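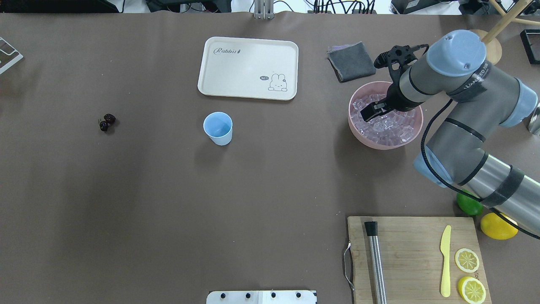
Aler, the kitchen goods label from Nollberg, will start selling a home drink-making set on 1 May 2024. We make no claim that it will change anyone's life. Most sets of this kind are bought for a party and then sit in a cupboard, and we have sold a few of those ourselves. So the Wutberg set begins with the layout: a bowl of ice within reach, a folded cloth next to it, an empty tray waiting and a paper cup out on the table. Whether people keep to it at home is another matter.

The set was tried in April on 5 table layouts. Three were dropped -- they looked good and got in the way. The two we kept put the lemons and lime beside the cutting board, so that cut fruit has the board to itself.

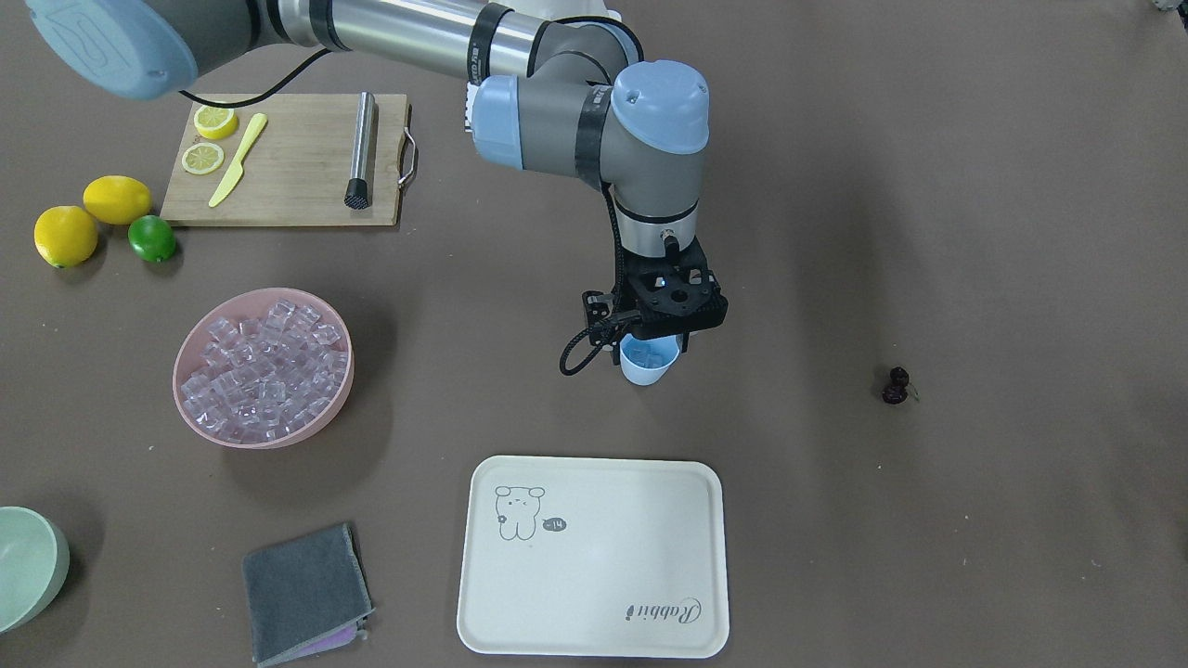 Lemon slices on the cutting board, with whole lemons and a lime alongside.

Aler does not promise better drinks. Ice melts, and a scoop does not fix a bad recipe. The set costs $93, and the fruit is not included.

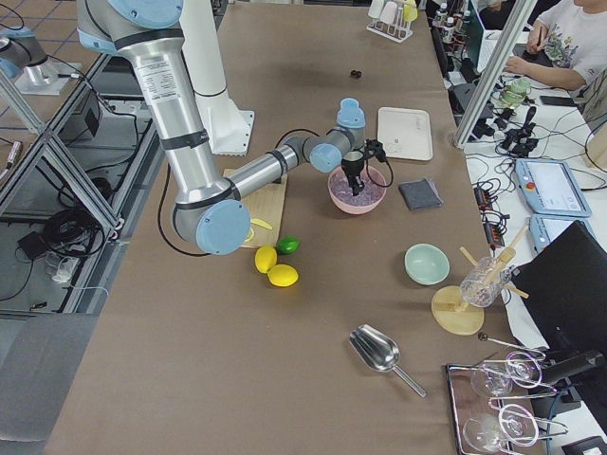

Jang remains doubtful about the price, saying that most homes already own a bowl and a board, and that a good scoop is the only part worth paying for.

Orders open through the Aler shop in Nollberg.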